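Gosidance Robotics Services
Gripper and Wrist Camera Inspection, Counter Cell 2
Site: Brorton test kitchen
Inspected by: Justinas Lukoševičius
Reviewed by: Līga Uibo
Period: January
Status codes: P = pass, C = pass with comment, F = fail, N = not inspected

Section A. Before entering the cell

A1. Arm parked, drives off, key removed. P
A2. Lockout tag on main disconnect, name legible. P
A3. Emergency stop at operator side latches and resets. P
A4. Emergency stop at wall side latches and resets. C
Comment: Resets, but the collar is stiff. Replace at next visit. Part is in the spares drawer.
A5. Air line bled to zero at gauge. N
Comment: Electric gripper fitted. Line item carried over from the old form and should be removed.

Section B. Gripper

B1. Finger mounting screws at marked torque, paint line unbroken. P
B2. Both fingers open and close without sticking, checked by hand with drives off. P
B3. Finger surfaces free of cracks. P
B4. Finger rims free of wear. C
Comment: Scuffing on the rims of both fingers, with small chips on the left. No cracks found with the loupe. Wear is cosmetic at this stage. Compare with the wrist view below at the next inspection and change both fingers as a pair if the chips reach the gripping face.
B5. Tips level with each other at full close. P

The wrist view was saved with the fingers open and the arm low over the counter.
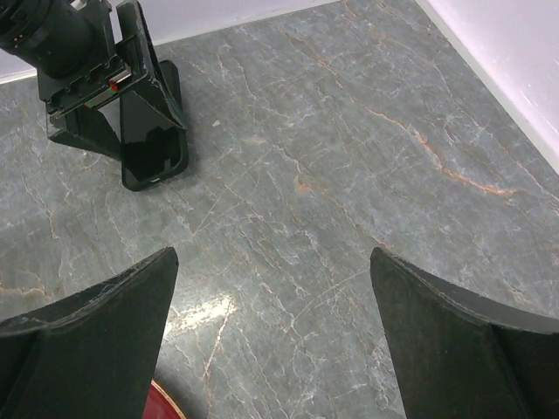
Fig. 1. Wrist camera view, fingers open. Scuffed rims at lower left and lower right, glare on the stone between the tips.

Section C. Wrist camera and lighting

C1. Lens clean, no haze or fingerprints. P
C2. Both fingertips visible to the camera. P
C3. Camera bracket tight, no play. P
C4. Work surface free of glare in the grasp area. C
Comment: Bright reflection on the marble between the fingers, with a smaller pale patch farther left. T. Castillo to try a diffuser on the overhead lamp. Do not correct this with exposure settings alone, as the black fingers lose edge detail.
C5. Cable strain relief intact at wrist joint. P

Section D. Counter and fixed items

D1. Phone stand flat on the stone and stable when pushed lightly. P
D2. Circuit board on top of stand secure, no loose components. C
Comment: Board is exposed. Secure when checked, but a cover is requested. Assigned to J. Trnka.
D3. Fixed camera behind stand outside arm travel. P
Comment: Clearance checked at reduced speed, 14 moves, no contact.
D4. Wall edging undamaged. P

Section E. Return to service

E1. Lockout removed by the person who applied it. P
E2. Homing completed without fault. P
E3. First 7 cycles run at reduced speed with operator at the stop. P
E4. Cycle counter recorded. P
Comment: 1250 at release.

Open items: A4, C4, D2. B4 is monitor only. Cell released to Ilaria Sala at 3:40 p.m.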